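Participants wanted: household chores, spring term
Kandero student robotics project, Inemthorpe

We are looking for people who can brush their teeth. No portfolio required.

Kandero is a student team building a two-armed machine that does small jobs around a home. At last year's Gudholm Cup it was entered in the bathroom event, where it picked up a tube of toothpaste, considered it for most of the allotted time, and emptied it onto a judge's clipboard. We placed 11th. There were 11 teams.

Our arms are fine. Our problem is that the software has seen very few people doing ordinary things with ordinary objects, and most of what it has seen was done by members of the team, who have been told at length how to hold a tube and now hold it like a live grenade. So we need other people's hands. If you join us you will wear a small camera on your head and do chores while it records what your hands are up to. The chore sheet covers bathrooms, kitchens, shoes, and one page on folding fitted sheets that we would understand if you skipped. 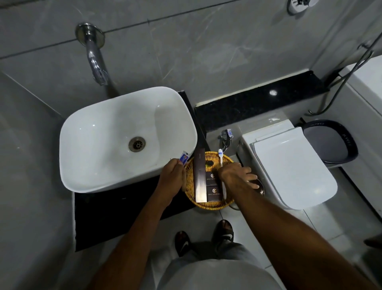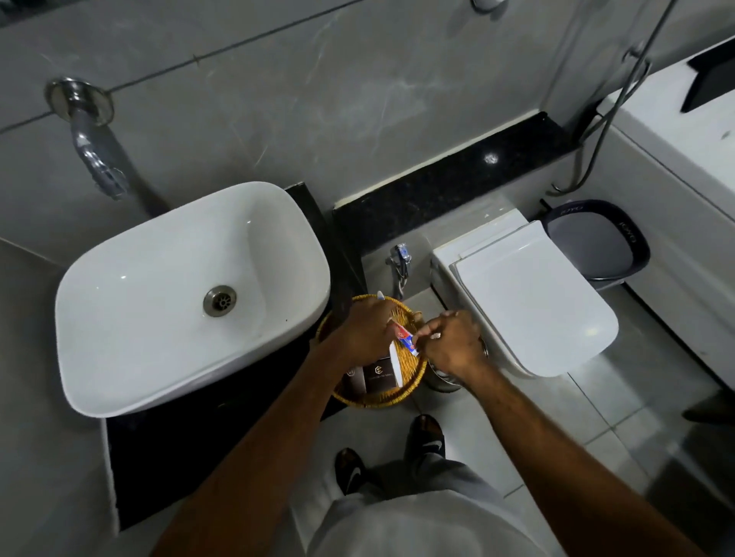 Calls / Participants / Bathroom tasks

What you would be doing

A session lasts 2 hours, breaks included. You get a task card ("put toothpaste on the toothbrush," "put everything back in the basket") and you do what it says, at your normal speed, the way you do it at home. Then you do it again. The current set has 382 recordings in it and we would like a number that does not make our adviser sigh.

Please don't perform. Past participants have narrated, slowed down for the benefit of science, and in one case bowed. Fumbling is welcome. If you drop the cap, pick it up and carry on, and we will be quietly delighted, as the machine drops everything and has no idea what comes next.

Who we want

Anyone 18 or over with two working hands and a tolerance for repetition. Left-handers, please apply in bulk; we have almost none. Rings, watches, nail polish and tattoos are all fine. Glasses are fine under the headband. You don't need to be a student, and you don't need to know anything about robots. Engineering majors may apply but will be asked not to suggest improvements to the headband.

What you get

32 dollars per session, paid at the end of it, plus coffee from the machine in the Després Building, which we mention for completeness. If you stay with us through June you will also be listed in the team's competition entry, under your own name or a false one.

What we keep

The recordings. They show your hands, your forearms, often your feet, and whatever you happen to look at, so please cover mirrors if you record at home. Sound is switched off. You can watch your footage before you sign the release, and you can withdraw it any time before the set is locked at the end of term.

How to apply

Fill in the short form at the Kandero desk, ground floor of the Després Building, between noon and 4 p.m. Tell us which hand you write with, which chores you refuse to do, and whether you squeeze from the middle or the end. The last one has no bearing on selection. The team is split on it and we need the votes.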